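FOR IMMEDIATE RELEASE

Skistus opens its spring chore trials, and I have some opinions about laundry

PRETHOLM, April - I run the trials program at Skistus, and I usually get one quote in these announcements, somewhere near the bottom, after the adjectives. This time they let me write the whole thing. So let me start with the question I get at every family dinner: can the robot do my dishes yet?

Kind of! Sometimes! If your dishes are plates, and the plates are the ones it has practiced on, and you are okay with going to bed before it finishes. I would love to give you a bigger yes than that, and a few years ago I would have given you a flat no, so I am counting it as progress.

What we are announcing today

Starting this month, Skistus is running 20 everyday chores through our workshop in Pretholm, over and over, and publishing how every attempt goes. The full plan is 3000 attempts by the end of the summer. The chores come from two lists. One is household stuff (loading a dishwasher, pairing socks, wiping a counter, putting groceries away) and the other is work from small shops and benches, where a person spends half the day moving little things from one spot to another.

Our partner on the shop-floor side is Fitzgerald, a packing and small-parts business that knows far more than we do about what slows people down between nine and five. They wrote half of the chore list and they were not gentle about it. I had asked for "typical tasks" and got back four pages with notes in the margins.

We ran a warm-up round over the winter to shake out the procedure. It came to 573 attempts, and 207 of them were finished start to finish with no person stepping in. I am putting that number in a press release on purpose, because I am tired of reading ones that only show you the good afternoon. Yes, that means most of them needed help. Some needed help in the first few seconds (looking at you, fitted sheet).

What goes well and what doesn't

Stiff things in known places go well. Boxes, blocks, mugs with a decent handle, parts that sit in a tray the same way each time. Fitzgerald's tray-sorting chore was the star of the winter, and I would be happy to watch it run next to a person's bench right now, as long as the person was nearby and in a patient mood.

Soft things are still rough. A towel never lands in the same shape twice, and a plastic bag is pretty much my enemy at this point. Socks were better than I expected - the pairing was okay, the turning right side out was a mess.

Then there is the group I find the most fun, which is small, clear, slippery things. Drinking glasses, jars, little scoops, lab glass. You and I pick up a glass without thinking about where its edge is. A camera has a much harder time with something it can see straight through, and a grip that is perfect for a mug is too much for a thin neck. We have given these items their own part of the program, and the bench work there is as close to washing up as it is to chemistry: get the piece out of its holder, put it down where it belongs, don't knock over the neighbor.

How we score it

We kept the rules short so anybody can argue with them.

1. The chore starts from a normal setup, and we shuffle where things are between attempts.

2. A person touching anything ends the attempt. It goes in the log as assisted, even if it was one tiny nudge.

3. Speed gets written down but doesn't decide a pass. Slow and done counts as done.

4. Glass and other small bench items are scored piece by piece, and anything tipped over is marked as a miss for that piece.

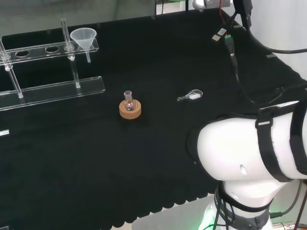

5. Results go up at the end of each month, misses included, with the same layout every time.

Come and see it

We are holding open afternoons in the Pretholm workshop all through the trials, starting at 2 p.m. Shop owners, teachers, people who just hate folding - all welcome. Bring a chore! If it fits on a table and isn't dangerous, we will try to find a slot for it, and you can watch it go right or wrong in person. Reporters can sit in on a full session and look at the logs from the winter round.

For now my advice is to keep your dish gloves. I still have mine.

About Skistus

Skistus tests how well machines handle ordinary work in homes, shops and small workrooms. The company is based in Pretholm.

Press contact: Skistus press desk, Pretholm. Please put "chore trials" in the subject line so it gets to me.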